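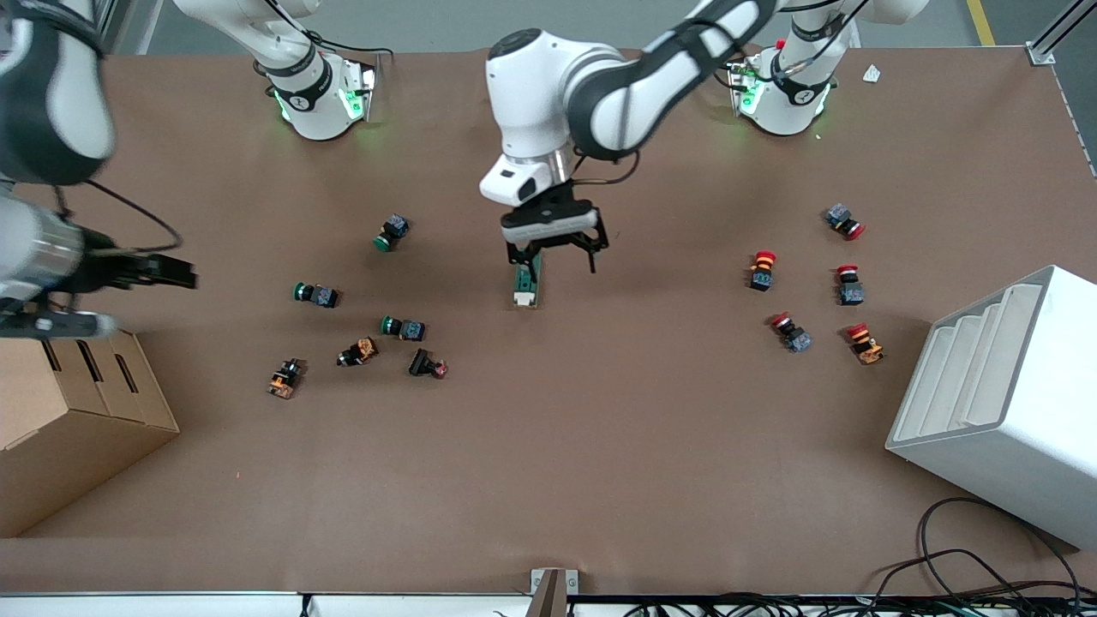

Speaker notes — Push buttons: sorting, checking and putting them back to work

Slide 1. Title

Good morning. My name is Nantana Phuthong and I run the parts bench at Trellitz. The talk is about push buttons, the kind that sit on the front of a control panel and get pressed by someone wearing gloves. I have 30-odd slides in the file but I will skip most of the wiring ones unless people ask.

Say where the handout is. Say that the sample buttons going along the rows need to come back.

Slide 2. Where our buttons come from

We take control panels out of service for small factories and packing plants. The panels come to us whole. We strip them, keep what can be kept, and the rest goes to scrap metal and plastics.

Last year's job for Enditance was the big one. They were closing a line and sent us every operator station on it. We pulled 644 push buttons. Before that the most we had handled in one job was 156, so our way of working had to change, and most of this talk is what changed.

Slide 3. The parts of a button

Hold one up. Take it apart while talking.

Cap. The part you press. Color matters and I will come to it.

Collar or bezel. Holds the head in the panel hole.

Contact block. Goes on the back. This is where the wires land. Normally open, normally closed, or one of each.

People outside the trade say "the button" and mean the cap. On our bench a button means the whole thing, head and block together. If they have come apart we log them as two items. Pichit will argue with me about this if he is in the room.

Slide 4. Covering the table

Brown paper over the whole worktop. We used to work on bare steel and then on a rubber mat. Small screws vanish on a rubber mat. Paper is cheap, you can write on it with a marker, and when it gets greasy you roll it up and lay down more. Check the roll for loose screws before you throw it out — we lost a bag's worth before we started doing that.

Tape the corners. Don't tape the long edges or you will tear it every time you lean.

Slide 5. Spread them out first

The old habit was to tip a bin on the table and pick from the heap. Don't. Spread the parts until every one can be picked up without moving another. A button lying on its side is fine, you can see the cap and the block at the same time. A button face down tells you very little.

Work in small lots. We put out one handful on each side and leave the middle clear. The middle is where you bring the part you are looking at. When it is done it leaves the table. It does not go back into either lot.

(Pause here. Someone usually asks why two lots and not one. Answer: one is waiting, one is in progress. If you get called away you know where you were.)

Slide 6. Sort by color, then by block

Color first. Green is start. Red is stop. Black, white and yellow depend on the machine and on who built it, so read the old legend plate if you still have it.

Then turn the button over and look at the block. Kanyarat Intarasuk set up our bins and she went by block first, color second. We tried that for a month. It is better for the store room and worse for the table, and we ended up doing color on the table and block in the store room. Either is fine if everyone does the same one.

Don't trust the color of the block body to tell you the contact type. Makers differ. Use the meter.

Slide 7. The check

1. Press the cap ten times. It should come back every time at the same speed.
2. Press it off center. A worn one will stick at the edge.
3. Look for cracks in the collar, mainly on the thread.
4. Meter across the terminals, released and then pressed.
5. Tug the block. If it moves on the head, reseat it and start again at 1.

Step 2 catches more bad buttons than the meter does. Dindo Talavera added it after a batch for Nkuna passed every electrical test and came back with operators complaining that the start button hung up.

Emergency stops are not on this list. We do not reuse them. They go to scrap whatever the meter says, and we cut the cap so they can't be used by anyone else.

Slide 8. Cleaning

Dry brush, then a damp cloth with mild soap. No solvent on the caps. Solvent turned a whole tray of green ones cloudy in June and there was no getting them back.

Never spray anything into a contact block. If a block needs that much help, bin it.

Slide 9. Results from the Enditance job

644 in. 449 passed and went back into stock. The rest were scrapped for parts or for material. I don't have a clean split of the reasons, the first two weeks of sheets only say "fail". Fill in your sheets properly.

Time per button came down once we stopped tipping out the bins. Rungnapa Chuensuk timed it and can give you her numbers afterward, she has them by color as well, for anyone who wants that.

Slide 10. Storage

Shallow trays, one layer deep. Label on the short side where you can read it on the shelf. We bought Flokus trays and they are all right, the lids are too tight.

Keep the heads and blocks together as pairs if they came in as pairs. Mixing them across makers is how you get a block that almost clips on.

Slide 11. Things we still get wrong

Legend plates. We throw them in a tub and nobody sorts the tub.

Lamps in the lighted buttons. Voltage is marked inside, so you have to open each one.

Buttons that arrive with the wires cut flush to the terminal. If you are the person stripping the panel, please leave a hand's width of wire. It gives us something to hold and something to clip the meter to.

Slide 12. Questions

Skip to slide 19 if someone asks about wiring two start buttons to one contactor. Slide 22 has the terminal numbers.

Collect the samples before people leave. Pichit has the box by the door.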